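Pelgate Allotment Water Group
Minutes, Thursday, May 7, 2020

Present: Orla Foley (chair), Chi-keung Wu, Hoi-yan Kan, Siu-ming Kong
Apologies: Pak-hei Kan

1. Minutes of the April meeting
Approved with one correction: item 4 should read "Godholm valve", singular.

2. Standpipes
C. Wu reported that pressure at standpipe 11 remains low at peak hours. Flow at the meter is normal - the restriction is downstream of the Godholm valve. Replacement of the section agreed.

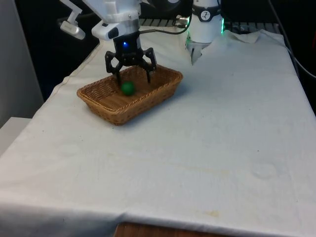

3. Meter charges
The April bill came to $201. H. Kan to check the reading against the log before payment.

4. Plot 34
Hose left connected overnight on two occasions. O. Foley to write to the plot holder.

5. Any other business
S. Kong asked whether rain barrels may share a downpipe. Deferred - P. Kan has the shed drawings.

Meeting closed 8:15 p.m.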